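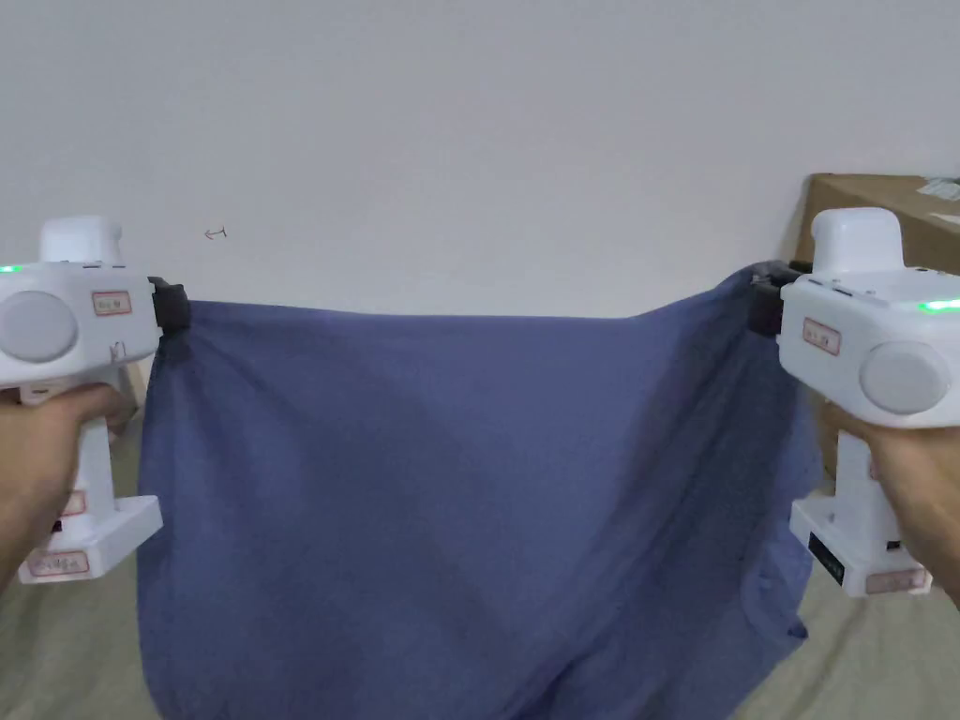

Public debt registers widened access to credit in early commercial ports, study finds

BREDINE, 19 November 2018 — The Gustent Institute for Economic History has released a working paper on the relationship between public debt registers and private lending in two neighboring port towns, Bredine and Asovside. The paper finds that compulsory registration of secured loans changed who could borrow, from whom, and for how long. It finds a much weaker effect on the rate of interest.

The study, titled "Recorded Claims: Mortgage Registration and Private Credit in Two Port Towns," uses loan contracts, court judgments and property transfers from a period of 75 years. Both towns traded in the same goods, used the same coinage and were subject to the same rules on usury. They differed in the treatment of secured debt. In Bredine, a mortgage on a house, a warehouse or a share in a vessel had to be entered in a register kept by the town clerk, and an unregistered mortgage could not be enforced against a later creditor. In Asovside, mortgages remained private agreements between the parties, usually witnessed by a notary, and competing claims were ranked by a judge after a default had taken place.

Findings

Under the private system, a lender had no dependable way to learn whether a property had already been pledged. Lenders in both towns responded to this risk in the same way before the Bredine register was introduced: they lent to relatives, to members of the same parish and to merchants with whom they already held accounts. Loans between parties with no earlier recorded connection were uncommon and short.

After registration became compulsory in Bredine, loans between unconnected parties rose to 40 percent of all secured lending in the town. No comparable change is visible in Asovside, where the pattern of lending stayed close to its earlier form until the end of the period studied. The median length of a secured loan in Bredine also increased, and a larger share of loans was made against partial interests in property — a type of collateral that Asovside lenders generally refused.

The effect on interest is less clear. Recorded rates in both towns cluster at the legal ceiling throughout the period, and the authors treat them with caution. Contracts frequently disguised part of the interest as a fee, a delayed delivery or an inflated principal. Where the true rate can be reconstructed from later court testimony, the Bredine rate is slightly lower for borrowers without family connections and unchanged for all others.

The paper also examines the use of the courts. Disputes over the ranking of creditors fell in Bredine once the date of entry in the register settled the question. Disputes over the entries themselves increased. Clerks recorded boundaries inconsistently, omitted co-owners and sometimes failed to cancel mortgages that had been repaid. An uncancelled entry could prevent an owner from borrowing again for years, and the cost of removing it fell on the owner.

Inheritance and the limits of registration

One section of the paper considers why Asovside did not copy its neighbor. Proposals for a register were put before the Asovside council on three occasions and rejected each time. The surviving minutes give the cost of a clerk as the reason. The authors consider this explanation incomplete. Council members were disproportionately drawn from families that lent money, and private knowledge of who owed what to whom was a commercial advantage that a public register would have removed.
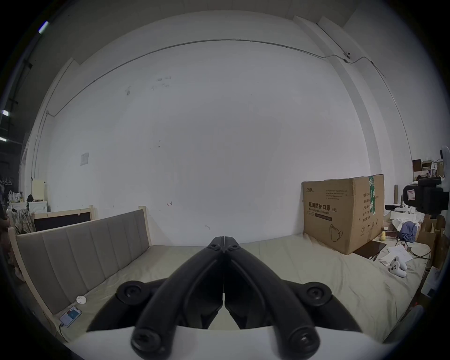
The notaries had a similar interest. A notary who had witnessed most of the contracts in a district could advise a lender on the standing of a borrower, and account books show that such advice was charged for separately. A register open to inspection for a small fee would have competed directly with this service. Petitions against the final proposal were signed by every notary then practicing in the town.

The authors do not argue that registration alone explains the later growth of Bredine. The town had a deeper harbor and attracted more foreign shipping, both of which would have raised the demand for credit under any legal system. To address this, the paper compares inland parishes attached to each town, where harbor traffic had little direct effect. The difference in lending between unconnected parties is smaller there but remains present.

Sources and method

Contracts were transcribed from the notarial series of both towns and matched to borrowers and lenders by name, occupation and parish. Matches that relied on a name alone were excluded from the main results and are reported separately. Two volumes of the Bredine register are missing, and the corresponding years have been left out of the estimates of loan length. Loans made without any written contract do not appear in either series. If such loans were more common in Asovside, as seems likely, the paper understates total lending there.

A connection between parties is defined as a shared surname, a recorded marriage tie or an earlier contract in the same series. Results under narrower definitions are given in the appendix.

Availability

The working paper, the transcribed contracts and the matching code can be obtained on request from the Gustent Institute. Page scans of the Asovside notarial series may be consulted in the institute's reading room by appointment; reproduction rights remain with the town archive. A revised version of the paper will include the guild loan books, which were opened to researchers in October and have not yet been indexed.

Funding

The research was supported by a grant from the Đinh Fund for Legal and Economic History. The fund had no part in the design of the study or in the decision to publish.

Media contact

Press Office, Gustent Institute for Economic History, Bredine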